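Why Does Laundry Spin?

Have you ever sat on the floor and watched the clothes go around in the washing machine? A sock goes by, then a pajama leg, then the sock again. It can be oddly hard to walk away from! Quite a lot is happening in there, and some of it is the same science that pushes you sideways when a car goes around a corner.

Let's start with dirt. Plain water is good at carrying off some kinds of dirt, like the dust on your knees, but it is hopeless with butter. Butter is a fat, and fat and water don't like to mix. You can try this with a grown-up in the kitchen. Put a spoonful of cooking oil into a glass of water and stir as hard as you like. When you stop, the oil floats right back up to the top.

Detergent fixes this. It is made of very tiny pieces called molecules, and each one has two different ends. One end loves water and the other end loves fat. The fat-loving ends grab on to a greasy spot, the water-loving ends hang on to the water, and between them they tug the grease off your shirt in tiny blobs. Now add a drop of dish soap to your glass of oil and stir again – you will see the water go cloudy as the oil breaks up into little bits.

Soap can't do all the work alone, though. The clothes have to be moved about so that the water gets into every fold and pocket. Long ago people did this by hand, rubbing the cloth against a bumpy board or beating it on rocks beside a river, and it could take the whole day and leave your arms very sore indeed.

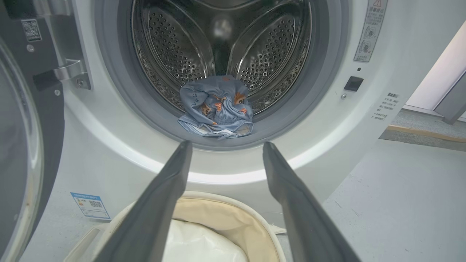
The drum of a front-loading washing machine has rows of small holes and raised paddles.

Today the drum does the rubbing and beating. As it turns, the paddles scoop up the wet clothes and lift them, and then down they flop into the water with a slap. Up, flop, up, flop, over and over, first one way and then the other so that everything doesn't end up in one big knot (although the bedsheets usually manage it anyway).

Then comes the noisy part. The drum starts to spin very fast, and in some machines it goes around more than 1,000 times every minute! Anything that is moving wants to keep going in a straight line. The clothes can't, as the wall of the drum is in the way and keeps turning them in a circle. But the water can slip out through the holes, and off it goes, into the space outside the drum, where a pump sends it down the drain.

You can see the same thing when a wet dog shakes itself. The fur swings quickly from side to side, the drops can't hang on, and everybody standing nearby gets a shower.

One thing to remember: a washing machine is never a place to play or hide, even when it is switched off. Watch from the outside, and ask a grown-up before you touch the door or the buttons.

Words to know
Detergent: a cleaner that helps water carry away grease.
Molecule: a very tiny piece of something, much too small to see.
Drum: the round metal tub that holds the clothes.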